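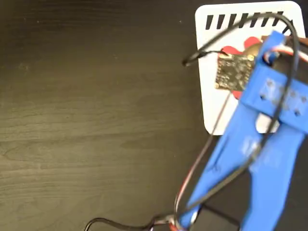 Small circuit board on a white printed card, on a dark wooden tabletop.

Using a printed card under small bare boards

Workshop notes, Irura Electronics
Last revised 5 Jul 2018

These notes cover laying out a small bare circuit board on a wooden table for checking, light cleaning and labelling. They apply to unpowered boards without a case. Boards with a battery fitted are covered on a separate page and should not be handled this way.

What you need

A table with a clear, flat top
A printed card, rounded corners, larger than the board on all sides
A wrist strap and earth lead
An earthed dissipative mat, if the board is marked as static sensitive
A soft brush with static-safe bristles
Plastic tweezers
A magnifier or loupe
Isopropyl alcohol and lint-free swabs
Small paper labels and a fine pen

Choosing the card

A dark green or black board is hard to see on a dark table, and dropped parts are harder still. A white card gives a light background right up to the edge of the board. Use uncoated card of 200 gsm or heavier. Thinner card curls at the corners after a few weeks in a drawer and the board will slide when the card is picked up.

A card with a printed pattern is better than a blank one. Black slanted stripes along one edge mark the top, so that the board can be put down the same way round each time. A coloured shape near the middle gives you somewhere to put the board. A bold colour such as red is easy to find again when you look up from the magnifier. Fine print is of no use in this position, as the board covers it.

Ordinary card gives no static protection. For sensitive boards, put the board on the earthed mat and keep the card beside it for loose parts and labels. Glossy plastic sheets should not be used at all.

Preparing the table

1. Clear the part of the table you will use. Wipe it with a cloth that is barely damp and let it dry fully.

2. Check the surface by looking along it at a low angle. Solder beads and wire ends show up against the light; from directly above they are easily lost in the grain of dark wood.

3. Put the card down with the stripes away from you. Keep it at least 12 cm from the front edge of the table.

4. Sort out the cables. A lead that lies across the card should have enough slack to be lifted over the board without touching it. If it will not stay where it is put, tape it to the table.

5. Move drinks and solvent bottles to another surface. Alcohol will mark many varnished and polished tops, and a white bloom on dark wood is slow to remove.

Placing the board

1. Put on the wrist strap and connect the earth lead before opening the bag.

2. Hold the board by two opposite edges. Do not touch gold-coloured pads or plated areas. Skin grease on plating gives trouble later with soldering and with push-on contacts.

3. Lower the board flat on to the coloured shape. Do not drop it the last few millimetres.

4. Turn it so that its reference mark, usually a dot or a cut corner near the first pin, is nearest the stripes. If there is no mark, write down which way round you have put it.

Once the board is down, turn the card to change the viewing angle and leave the board alone. Most scratches on small boards come from sliding them about on grit.

Checking

Start at the corner nearest the stripes and work across in rows. At each part look for cracked solder, missing components and bridges between pads. Tiny surface-mounted parts need the loupe. Set the lamp to one side; a lamp overhead reflects from the pads and hides the joint.

Look at the plated edges separately. Dull brown patches are normally flux residue and come off with alcohol. Patches that stay after cleaning should be noted on the label.

Cleaning

Lift the board off the card first, as alcohol will carry the printed ink on to the underside. Work on a lint-free pad. Brush loose dust away with the strap still on, then use a swab wetted with alcohol and wipe in one direction. Change the swab when it greys. Leave the board for 9 minutes before putting it back.

Labelling and storage

Write the board number and the date on a paper label and stick it to the bag. We use the Naston grip-seal bags with a writing panel. Put one board in each bag, press out most of the air and close it.

Cards may be used again until the surface goes furry or the ink begins to rub off. Store them flat, under a book if they have started to lift.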